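Stestard Community Help
Home | Topics | Workbench | Buying Advice | Unanswered | Sign in

Small servo arm for a one-person shop: what should I budget beyond the arm itself?

posted in Buying Advice by vedwood_shop

I run a very small mail-order thing out of my spare room (card games and little boxed accessories, mostly) and I've been talking myself into a desktop arm for months. The job is dull. Pick up a flat box or a deck, move it from the stack to the packing spot, do it again. I do batches of 28 and my wrists are tired of it.

The arm I keep coming back to is the Brata kit, the black one with the two-finger gripper. With the controller board it comes to $462 shipped, and that's pretty close to everything I'd set aside. So before I hit the button I'd like to know what else I'm going to end up paying for. Power supply? Spare servos? Some kind of base plate? I can solder a little and I'm okay with a screwdriver, but I've never programmed anything that moves. I was hoping to have it earning its keep by June.

Also, is a hobby arm even the right thing to be looking at, or should I save up for something sturdier?

14 people found this useful | 3 replies | Share

benchtop_marlin

I've got two arms in that class, so I'll tell you what I wish I'd put in the spreadsheet the first time!

Power supply first. The one that comes bundled with a lot of these kits is fine for waving the arm around with nothing in it, and then you ask it to lift something with the elbow stretched out and the whole arm sags or resets. Get a decent bench supply with headroom. You'll use it for other stuff anyway.

Then servos. Buy two spares of whatever drives the shoulder and one of whatever drives the gripper, and buy them in the same order as the kit so you aren't paying shipping twice (ask me how I know). My gripper servo went first, because I had it squeezing harder than it needed to on a stiff box. Lower the closing position a bit at a time until it just holds.

Mounting is the one people skip. I spent a whole weekend chasing what I thought was a software problem and the base was just rocking on the table. A slab of scrap countertop and four bolts fixed it. Cost me nothing, but if you don't have scrap lying about, put down $20.

Little stuff that adds up: servo extension leads, cable ties, a strip of grippy rubber for the fingertips, a switch you can slap to kill the power. Leave the wiring a generous loop at the wrist or it'll tug when the arm reaches.

If $462 is really the whole pot, I'd wait another month and save. Going in with no cushion is how these end up in a drawer.

9 found this useful | Reply | Report

sun_porch_dave_no_really

just get a used one. people buy them, play for a week and sell. got mine with a box of brackets for way less than new. check the gears by hand before you pay

1 found this useful | Reply | Report

quietlathe

I'll disagree with the reply above mine a little. Used is great if you already know what a tired servo feels like, and you've said this is your first. I'd buy new, or at least buy from somebody who'll let you see it run through its full range with something in the gripper.

On whether it's the right class of machine, I think it depends on how fussy your drop spot is. My arm moves thin dark boxes across a white table, which is close to what you're describing, and it's okay if the landing area is forgiving. If the box has to go into a tight sleeve, you'll be swearing at it. I built a tray with sloped sides so the box slides into place after the gripper lets go, and that tray did more for me than any upgrade I paid for. Cardboard and tape, by the way.

Budget your time too. I had mine doing something in an evening and doing something useful about two months later. Slow the moves way down at first. It's tempting to crank the speed since it looks so pokey, but fast moves on a light arm mean wobble at the end of every swing, and then you have to add a pause for it to settle, so you haven't gained much.

I'd hold off on the sturdier machine until you've run a few real batches and know what bugs you. Maybe keep the receipts in one envelope, parts and all, and look at the total after that.

6 found this useful | Reply | Report

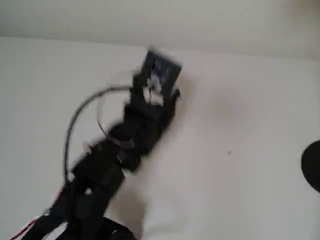
One more thing I meant to put in: ask the seller whether the controller board can be bought separately later on. Mine can't, and I'd have picked a different kit if I'd checked.

Contact | Community rules | © Stestard Community Help | Back to top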